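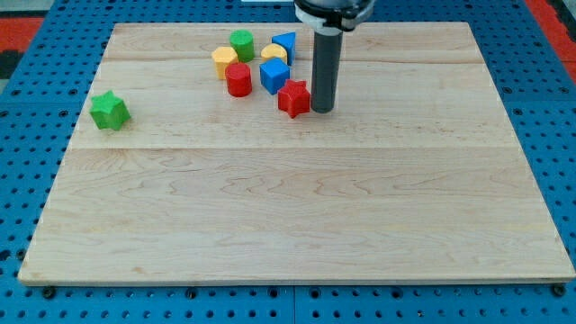
Last changed: May 10, 2024, by F. Treloar

PRIRKWOOD TOY LIBRARY
Minutes of the Regular Meeting

Present: Huiling Lei (chair), Manikandan Kurup, Vaida Urbonaitė, Fletcher Treloar (minutes)
Sent regrets: Warrick Merrick, who also sent a two-page letter (see item 4)

Meeting opened at ten past seven, once the key had been located in the door.

1. Minutes of the last meeting

Approved with one correction. Vaida did not "storm out" over the puzzle mats. She went to move her car. The secretary regrets the wording and has been asked to regret it in writing, so there it is.

2. Matters arising

The squeaky cart still squeaks. Manikandan has oiled it twice and now believes the squeak is coming from the floor. Carried over.

The letter to Zamudio Hardware about a discount on shelf brackets has been answered. They will give us the discount if we pick the brackets up ourselves and stop calling it a donation. Agreed.

3. The shape blocks

Most of the evening went here.

Huiling reported that the mixed shape blocks are the most borrowed thing we own and also the most complained about. Families check them out as a set, but we have never written down what the set is. The card in the tub says "blocks, assorted," in handwriting none of us will claim. A borrower last month asked whether she had returned all of them, and Vaida told her yes in a confident voice.

The blocks were put out on the maple board so members could see what there was to argue about. There are green and red cylinders, a yellow hexagon, a blue triangle, a yellow arch and the green star, among others. The star was off by itself on the left and Huiling asked that it be noted that the star is a perfectly good block.

Discussion was as follows.

Manikandan would like the blocks sorted by shape. He feels a child looking for a cylinder wants a cylinder and is not fussy about the color.

Vaida would like them sorted by color. She has two children and both of them are extremely fussy about the color.

Fletcher asked whether they needed to be sorted at all, given that they go home in one tub. This was received politely and not discussed.

Huiling asked what the arch is for. Manikandan said it is a bridge. Vaida said in her house it is a rainbow, a bed for a mouse and, on one occasion, a hat. It was agreed that the new card will say "arch" and leave it there.

There was a further exchange on whether the hexagon should be called a hexagon on the card or "six-sided block." Vaida thinks parents at the end of a long day should not have to remember geometry. Manikandan thinks parents at the end of a long day can manage one word. The vote was tied and the chair broke it in favor of "hexagon," while saying she could see both sides. Manikandan said that left four. The secretary was instructed to leave this out.

Decided: each tub of blocks gets a printed card listing every piece by shape and color, with small outline drawings. Vaida to do the drawings. Manikandan to check the drawings. Vaida to check Manikandan.

4. Letter from Warrick Merrick on the maple board

Warrick's letter was read aloud, with a break for coffee between the pages.

In short, he feels the board is too nice for the library and should be kept out of the hands of toddlers. He draws attention to the grain. He proposes a coat of hard varnish, a felt backing and a sign. He is also concerned about the seams where the planks are glued, and asks that a member run a thumbnail along them every month.

Manikandan ran a thumbnail along them. He had nothing to report.

Vaida said the board is the one surface we have where blocks don't end up standing over a hole, and she would hate to see it hung on a wall. The blue table with the perforated top came to us when the Tokedthorpe garden center cleared its patio stock, and it has been an excellent table for everything except small toys. Crayons go through it. So do beads, and in September a good part of a marble run.

Decided: the board stays in use, on the table, where it is. No sign. Warrick to be thanked for his letter and invited to bring a sample of the varnish if he wishes, but not to apply it.

5. Money

Balance stands at $879. Of this, $800 is already promised for the shelving, leaving us comfortable in a narrow sense.

Kotis Printing quoted for 2000 membership flyers. It was pointed out that this is more flyers than there are front doors in Prirkwood. Huiling will ask if they do a smaller run, or if they know of a bigger town.

6. Any other business

Vaida asked who has been putting the dinosaurs away in the kitchen drawer with the spoons. No answer was given. Fletcher would like it minuted that he did not look up from the minutes.

Manikandan offered to wipe down the blocks before they go out again. Accepted quickly, in case he changed his mind.

Action list

Vaida: drawings for the block cards
Manikandan: check drawings, wipe blocks, look under the floor for squeak
Huiling: Kotis, reply to Warrick, collect brackets
Fletcher: type this up, move the dinosaurs

Meeting closed at five to nine. Next meeting same place, and Huiling has the key.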